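Home Projects Reports Contact
February — by the Lonau costume workshop
3 min read

Progress report to the Miteo fund: costumes for the children's parade

In the first part of the project we promised 60 costumes made from cardboard, felt and old bed sheets. At this moment 10 are completely finished and the others are cut but not sewn. We are behind the plan, mainly for the reason that the felt from Tirier arrived in the wrong green and had to be sent back.
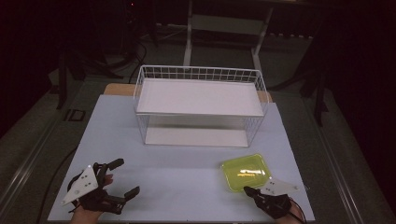

The mushroom costume was the most difficult. The first hat was too heavy for a small child, so we made it again with thin foam and a chin strap. The snail is easier — one long roll of stuffed sheet, closed with safety pins at the back. Families can choose between these two and a letter box, which so far is the favourite of the older children.

For paint and glue we have spent about 140 euros. We changed to the Aoki fabric paint in the second month. It costs more, but it did not crack when we folded the test pieces.

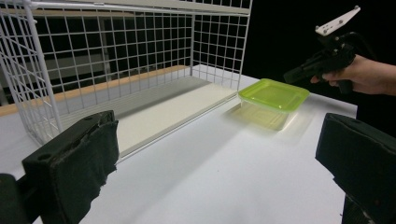 The sewing evenings start at six and will continue until the parade. We would like to ask for your permission to move the money left from the transport line to elastic and thread. The pattern sheets are ready in two sizes, and the third size, for teenagers, will be sent to you together with the next report.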